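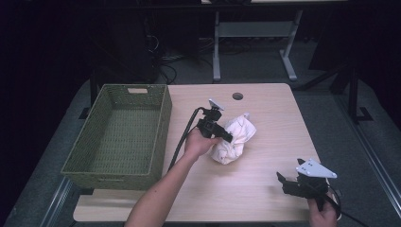 March, equipment planning, afternoon

Spent the whole day on the list for the second station and I'm more excited about it than a spreadsheet deserves. Getting it all down before I forget why I picked what.

Where we are: one pair of hand-held grippers, black, cabled, and cloth into basket as the main task. I love this task! Cloth never lands the same way, so every attempt starts from a different wad. Want to keep it as the reference task on the new station so the two can be compared.

Grippers. Kondidel quote came in at 1,488 for a pair with cables, shipping not included. Maksymiv is cheaper but sells the jaws separately, and once I added those the gap mostly went away. Leaning Kondidel. Their jaws come off with two screws and I'd much rather swap jaws than whole units when they wear.

Ask Kondidel for 3 spare cables. Longer ones too if they have them. The cable on the left runs back along the forearm and then across the tabletop next to the basket, fine for short reaches but I want to try an overhead route on station two before we buy clips and ties for everything. There's a grommet hole toward the back of the table as well – worth testing whether a cable fed through there leaves enough slack for the right hand.

Mounting plates: making these ourselves. The triangular one with the small holes is a great shape, easy to bolt things to. Set aside 100 for material and screws, which should leave plenty for mistakes.

Table: same size as this one, please, whoever places the order. Pale top again. Would like to try a darker top some day, but white cloth on a dark surface is a different problem and I don't want to change two things at once.

Props from the Pomolico budget, not ours. More cloths in different weights, another basket with the cutout handle, maybe a rigid bin.

Still open:
Drorkonis lead time on rails (asked, no answer yet)
who pays for the second computer
lamp for the back of the room, it gets really dark past the desk

Next up: redo the totals with shipping in, then send.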